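Fri 12 April – posted by altoline_2
Print this thread | E-mail this thread

Anthem singers at memorial services: does it do any good?

The Gundia memorial in July has booked a soloist for the anthem and a hymn medley again. The notice says last year's version "moved all 2,428 people present". Who counted the moved ones? I was up the back near the Draserus marquee and half of us couldn't hear a word after the first verse.
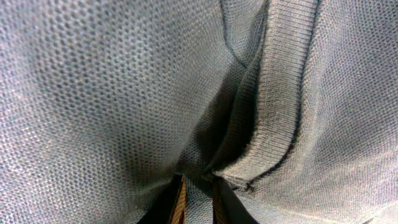 Grinine_gal: I heard every word and I was a long way back too. You were standing beside a generator, mate. Plenty of people around me were crying.

altoline_2: Crying at a memorial isn't proof the singing was good. I'd have cried at the silence.

tenor_ish: The number bothers me as well. The oval seats 316 in the stand and the rest is grass. I can believe roughly 2,000, but I'd like to know where the other figure came from.
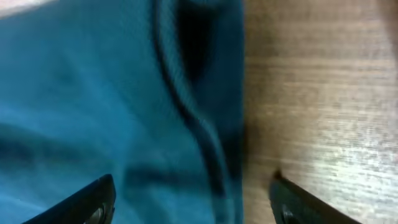 My other gripe is the medley itself. It runs through 5 songs with a key change at every join, and the people who want to sing along give up by the second one. Pick a song and let us sing it.

Grinine_gal: Can't agree. A good soloist carries it for people who aren't able to sing that day. My mum couldn't have got a note out.

pewsitter: Fair, but then why hand out the word sheets?

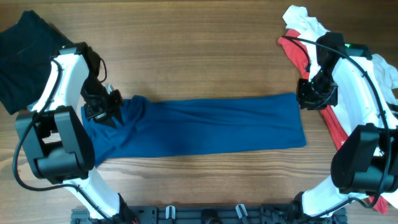 altoline_2: Word sheets are the other thing. The Özkan Hall choir gets a proper folded program and we get a loose page that blows away. Somebody will tell me folding takes too long. I've got a blue garment on a wooden table folded into one long narrow strip, with one end still all bunched up, and I'd still rather hold that in a breeze than last year's sheet.

tenor_ish: The program is a side issue. Has anyone asked whether the soloist gets paid? I've heard yes and I've heard no, both from people who sounded very sure.
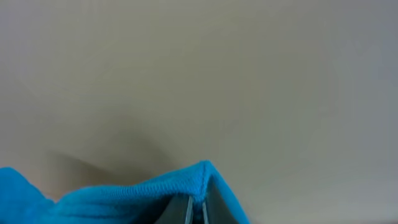
Gundia Community Choir – Members' Board

Grinine_gal: Paid or not, I'd have the same voice back.

pewsitter: I'd have her back for one song. Two at a stretch, and move the speakers.

altoline_2: Move the speakers first, then I'll listen to the case for the medley.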